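十一月把家里那台旧 NFS 服务器换掉了,顺手把导出目录从 NFSv3 迁到 NFSv4.2。过程没有什么惊险,但有几个参数和当初设想的不一样,记下来备查。

## 环境

服务端主机名 nevumstead,Debian 系,两块盘做 ZFS 镜像,池名 tank。客户端三台:santoso 跑编译,usoteo 跑备份,vevuler 是一台常年开着的小主机,只读挂载媒体目录。全部走有线千兆,MTU 1500,没有动巨帧。

旧服务器用的是 v3,rpcbind、mountd、statd、lockd 各占端口,防火墙里开了一串。v4 只需要 TCP 2049,这是迁移的主要动机。性能上没有抱什么期望,后面的测量也说明差别有限。

## 服务端配置

先关掉 v3。在 /etc/nfs.conf 里:

```
[nfsd]
vers3=n
vers4=y
vers4.0=n
vers4.1=y
vers4.2=y
threads=14
```

threads 默认是 8,我这里改成 14。三台客户端同时满载的情况很少,这个值偏大,不过空闲线程的代价可以忽略。

导出表:

```
/srv/nfs 192.168.7.0/24(ro,fsid=0,no_subtree_check,crossmnt)
/srv/nfs/build santoso(rw,sync,no_subtree_check)
/srv/nfs/backup usoteo(rw,sync,no_subtree_check)
/srv/nfs/media vevuler(ro,no_subtree_check)
```

fsid=0 把 /srv/nfs 设为伪根。客户端挂载时路径从伪根算起,写 nevumstead:/build 即可,不要再写完整路径。新版内核和 nfs-utils 会自动构造伪文件系统,fsid=0 可以省略,省略之后客户端就要写完整路径。我保留它只是为了让 fstab 短一些。

改完执行 exportfs -ra,再用 exportfs -v 核对实际生效的选项。只看 /etc/exports 不够,默认值(root_squash、wdelay 之类)要在 -v 的输出里才看得到。

关于 sync 和 async:build 目录一开始用的是 async,编译快了一截,但服务端掉电会丢掉已经向客户端确认过的写入,而客户端不知道。中间产物丢了可以重编,问题是同一个目录里还放着源码工作区。最后改回 sync,把中间产物挪到 santoso 的本地盘。 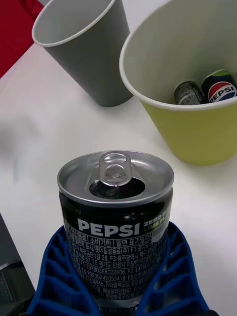

ZFS 这边有一个配套的设置。sync 导出会让 NFS 的 COMMIT 落到 ZIL 上,没有独立日志设备时,小文件写入的延迟由机械盘决定。我没有加 SLOG,只给 build 数据集设了 logbias=latency(本来就是默认值,显式写出来防止以后继承到别的值),recordsize 保持 128K。backup 数据集以大文件为主,recordsize 设成 1M。

防火墙用 nftables,只留一条:

```
ip saddr 192.168.7.0/24 tcp dport 2049 accept
```

rpcbind 直接 mask 掉。注意 rpcbind.socket 和 rpcbind.service 都要处理,只停 service 的话,socket 激活会把它重新拉起来。mask 之后 showmount -e 不再可用,它依赖 mountd 的 RPC 接口,和 v4 无关。要看有什么导出,挂载伪根再 ls。

## ID 映射

这一步花的时间最多。挂载之后 build 目录下所有文件的属主都显示为 nobody:nogroup,读写却正常。

原因是两端的 idmap 域不一致。服务端新装,域名取自 DNS,santoso 的 /etc/idmapd.conf 里还写着几年前的旧域。使用 sec=sys 时,RPC 里的凭据仍然是数字 UID,权限检查走数字,所以读写不受影响;属主显示走的是字符串形式的 user@domain,域对不上就落到 nobody。

处理办法有两种。一种是把各端的 Domain 改成一致,然后清掉缓存:

```
nfsidmap -c
```

另一种是让两端直接传数字。内核参数 nfs4_disable_idmapping 在客户端的 nfs 模块和服务端的 nfsd 模块里各有一个,当前内核默认都是 Y。我检查了一下,服务端是 Y,santoso 上是 N,来自 /etc/modprobe.d 里一个早就忘掉的文件。删掉该文件,卸载再重新加载模块,属主恢复正常。两个办法我都做了,域也统一了。

前提是各机器的 UID 一致。我这里 usoteo 的备份账号 UID 是 107,其他机器上 107 属于某个系统服务账号。这个冲突一直存在,以前没有发现,是因为 backup 目录从来没有在别处挂载过。借这次机会把备份账号改成了 2,000,服务端执行:

```
find /srv/nfs/backup -xdev -uid 107 -exec chown -h 2000 {} +
```

-h 不能省,否则遇到符号链接会改到目标文件上。另外,ZFS 快照里的旧文件属主不会变,从快照恢复时要再处理一次。

## 客户端挂载

fstab 里的一行:

```
nevumstead:/build /mnt/build nfs4 vers=4.2,hard,noatime,_netdev,x-systemd.automount,x-systemd.idle-timeout=600 0 0
```

几点说明:

- hard 是默认值,不要为了避免卡死改成 soft。soft 超时后向应用返回 EIO,写到一半的文件会留下不一致的内容。
- rsize 和 wsize 不写,由两端协商。协商结果用 nfsstat -m 查看,我这里都是 1048576。
- x-systemd.automount 让挂载推迟到第一次访问,服务器没起来时不拖慢开机。
- nconnect 试过 4,千兆链路上测不出差别,去掉了。
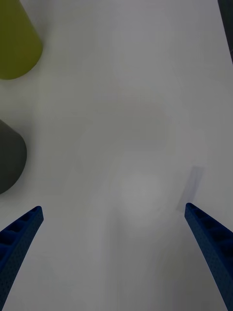

*桌面一角,浅色台面和蓝色夹爪*

## 测量

顺序读写在千兆上都能跑满,不列。小文件用源码树解包来测:一个 1,989 个文件的归档,解到 build 目录,每次测之前重新挂载。v3 和 v4.2 的结果落在彼此的波动范围之内,sync 导出时瓶颈在磁盘,协议版本影响不到。

有差别的是服务端内部复制。v4.2 支持 server-side copy,cp 走 copy_file_range 时数据不经过客户端。在 usoteo 上把一个大备份文件从 backup 的一个子目录复制到另一个,网卡流量几乎为零。条件是源和目标在同一个挂载之内,coreutils 也要足够新。跨数据集时可能退回普通复制,看一眼网卡计数就知道。

稀疏文件也有改善。v4.2 有 SEEK 操作,客户端可以识别空洞,虚拟机镜像的备份不再把整段零读过来。

## 锁与重启

v4 的锁是协议自身的一部分,带租约,默认 90 秒。服务端重启后有一段宽限期,期间只接受旧锁的回收,新的加锁和打开请求会等待。第一次重启 nevumstead 之后,santoso 上的 make 停在那里不动,我先去查网络,查完它已经恢复了。

宽限期可以在 nfs.conf 里调:

```
[nfsd]
grace-time=30
lease-time=30
```

租约缩短之后,客户端续租更频繁,三台机器的规模下没有影响。改动需要重启 nfs-server 才能生效。客户端的恢复记录由 nfsdcld 维护,存在 /var/lib/nfs/nfsdcld 下的 SQLite 文件里,迁移服务器时不必带过去,各客户端先卸载再挂新机器即可。

## 未完成

Kerberos 没有上。sec=sys 等于信任网段里每一台机器报上来的 UID,目前这个网段只有自己的设备,可以接受。内核里已经有 RPC-with-TLS,用户态需要 tlshd,客户端挂载选项加 xprtsec=tls。准备先在 vevuler 上试只读挂载,证书的签发和续期还没有想好放在哪台机器上做。

旧服务器的盘已经拆下来,数据保留到下一次完整备份校验通过为止。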